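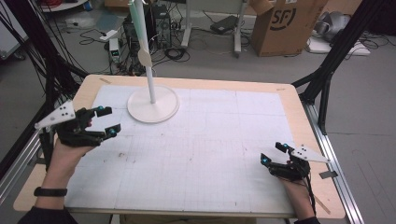
Par l'auteur du manuel
Août

Chapitre 3
Faire parler ses personnages

J'ai longtemps eu peur des dialogues. Mes premiers récits en contenaient le moins possible : je résumais, je contournais, j'écrivais « ils se disputèrent jusqu'au soir » et je passais vite à la ligne suivante (vous voyez le genre). Et puis un jour j'ai relu une nouvelle de 2 693 mots, que je trouvais plutôt réussie, et j'ai compté les mots prononcés à voix haute par quelqu'un. Zéro ! Deux sœurs se partageaient la maison de leur mère, et ni l'une ni l'autre n'ouvrait la bouche.

Je l'ai donc réécrite, et bien sûr je suis tombée dans l'excès inverse. La deuxième version comportait une scène de cuisine de 1 296 mots, presque entièrement en répliques, où l'on se disait bonjour, où l'on se proposait du café, où l'on refusait le café, où l'on acceptait finalement le café. Tout était vraisemblable et tout était mortel. La version que j'ai gardée fait 529 mots. Le café y est toujours, mais il arrive déjà servi.

Si je vous raconte ça en ouverture, c'est que presque tous les textes qu'on me confie en atelier hésitent entre ces deux premières versions. On a beaucoup travaillé la description au chapitre précédent, on commence à être à l'aise avec le décor, et voilà qu'il faut laisser la parole à des gens qui n'existent pas. Ça intimide, et c'est normal.

Commençons par une chose toute bête : un dialogue de fiction ressemble assez peu à une conversation. Installez-vous un jeudi dans un train et notez ce que vous entendez, mot pour mot, pendant un quart d'heure. Vous récolterez des phrases abandonnées en route, des « non mais attends », des réponses à des questions que personne n'a posées. C'est une matière formidable – je remplis des carnets entiers de ce genre de choses – mais recopiée telle quelle, elle devient vite illisible. Il faut couper, et couper en gardant l'allure de la parole.

Prenons un échange que nous allons retrouver tout au long du chapitre. Il se passe à Davport, petite ville portuaire où j'ai situé la plupart de mes exemples. Un frère et une sœur parlent du bateau familial, le Stavon :

– Tu as vendu le Stavon ?
– Oui, j'ai vendu le Stavon parce que nous avions besoin d'argent.
– Je suis très en colère que tu l'aies vendu sans me le dire.

Vous sentez ce qui cloche ? Chacun répond exactement à l'autre, chacun explique ce qu'il éprouve, et le lecteur n'a plus rien à faire. Voici une autre version :

– Il n'est plus au quai.
– Tu as mangé ?
– Le Stavon, il n'est plus au quai.
– Il reste de la soupe.

Je n'ai pas écrit que le frère était coupable, ni que la sœur était furieuse. Il propose de la soupe, elle répète sa phrase, et je trouve qu'on les entend beaucoup mieux tous les deux. C'est ce qu'on appelle le sous-texte, et nous y passerons toute la deuxième section.

Avant cela, nous réglerons les questions de mise en page, qui paraissent ingrates et qui rendent pourtant de grands services : tirets ou guillemets, place des incises, usage du verbe « dire ». (Je défends « dire ». Je le défends même avec acharnement, contre « rétorquer », « s'exclamer » et surtout contre « opiner », qu'on m'inflige au moins une fois par session.)

Gardez de quoi écrire à portée de main, et ressortez la page de description que vous avez rédigée pour le chapitre précédent. Pour l'instant, ne corrigez rien. Choisissez simplement deux personnes qui auraient une raison de se trouver dans ce lieu, et demandez-vous laquelle des deux préférerait se taire. C'est elle qui parlera la première.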